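July, bench cell, second arm. Started 8:40.

Left finger was closing late again. Itsuki had it in the log twice last week, both times after a long run, and put it down to the pad. I don't think it's the pad. Swapped pads between the two arms and the lag stayed where it was.

Took power off at the wall, waited for the supply light to go out, then checked the finger bracket screws. Three had backed off about a quarter turn. Cleaned the threads, put a dab of medium threadlocker on each and nipped them up by hand. No torque figure in the Dommont sheet for this size. Nikola reckons firm with the short driver is plenty and I went with that.

Cable next. The loop behind the wrist had been tied too tight at the last service, so it pulled whenever the wrist rolled past halfway. Cut the tie, gave it more slack and re-tied it further back. Rolled the wrist by hand both ways, no snagging.
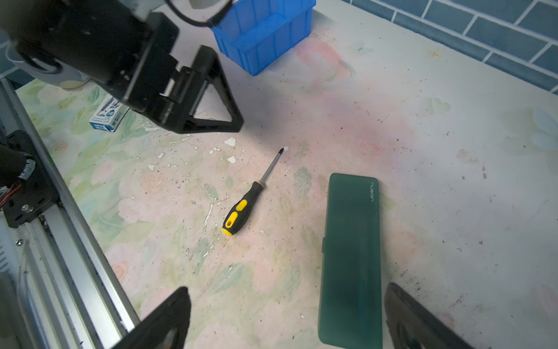
Powered up at 10:15 and homed without a fault. Opened and closed 200 times with nothing in the fingers, then 52 picks on the Phillips screwdriver at the slow setting. Two misses, both with the handle turned well off square to the fingers. That's a grasp angle problem, so I've left it for Sayaka.

Closing time looks even on both sides now. Haven't run it hot yet. If the lag comes back after an hour or so, next thing is the motor connector. Gearóid has a spare lead from the Grasso order, in the grey drawer under the vise.

Also:
- Rail wiped down. Bracket on the rail checked, all tight.
- Wrist camera focus left alone. Mathis set it and the colour balance is fine.
- Cloth needs a shake-out before anyone records, there are white flakes on it that show up in the wrist view.
- Cycle counter put back to zero. Service interval is still 1000, please write the count in here when you finish up.
- Nearly out of threadlocker, added to the Wosulcombe order.

Left powered down, e-stop in. Long run to do tomorrow morning.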